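Shared Kitchen and Meeting Room: Frequently Asked Questions
Tredside Building, second floor. Last updated August 9, 2007

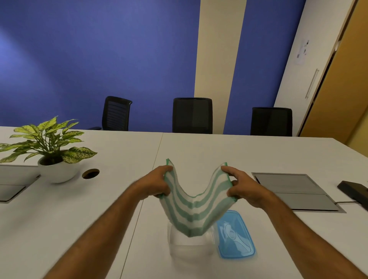
Tea towel held over a tub and lid on the meeting room table.

Why is there washing-up in the meeting room?
The draining rack holds what it holds, and eleven people eat lunch. When the rack is full, tubs may be dried at the big table, provided there isn't a meeting going on at it. The firm from Grisden still bring up the time there was.

Which tea towel am I allowed to use?
Striped ones are for dishes. Plain ones are for worktops, spills and whatever happened under the fridge in March. If you can't remember which is which, think about what you would like touching your fork.

Do they get washed?
Yes, on Fridays. Nele Hollmann takes them home in a carrier bag and brings them back folded. If you would like a turn, tell her. She will be surprised.

How do I fold one?
Hold it by two corners, give it a shake, bring the corners together and hang it over the rail. A towel in a ball behind the kettle has not been put away.

I've found a tub with no lid. What now?
Put it on the bottom shelf with the other widows. Lids without tubs go in the drawer underneath. Every so often somebody sits down and tries to match them up, and we get perhaps six pairs out of it. Anything still single after that goes to Willy Coppens, who keeps screws in them.

Should tubs be stored with the lid on?
No. Stack the tubs, stand the lids up beside them. A lid pressed onto a damp tub will smell of soup until you retire.

Can I write my name on my tub?
Please do, on the base, in something that won't come off in the sink. Masking tape lasts two washes. "Mine" is not a name, and at present we have several.

Can I put hot food straight down on the table?
No. Use a mat. The table is white, and it was very white when it came from Jansen. Curry is to be eaten with particular care.

Crumbs get stuck in the join between the tables. Whose job is that?
Yours, if they were your crumbs. Pull the two halves apart, wipe both edges, push them back together. Please don't go at it with a butter knife.

What is the hole in the table for?
Cables. It has also been given teabags, sugar and the end of a flapjack, all of which arrive on the carpet.

Who waters the plant?
Vurkent, on the left of the corridor, have it on their rota. Nobody else should water it, and that includes finishing off your cold tea in the pot. We think it is a dieffenbachia, so don't chew it either.

Where do I report something missing or broken?
Ring extension 683 or leave a note on the fridge. The note is quicker.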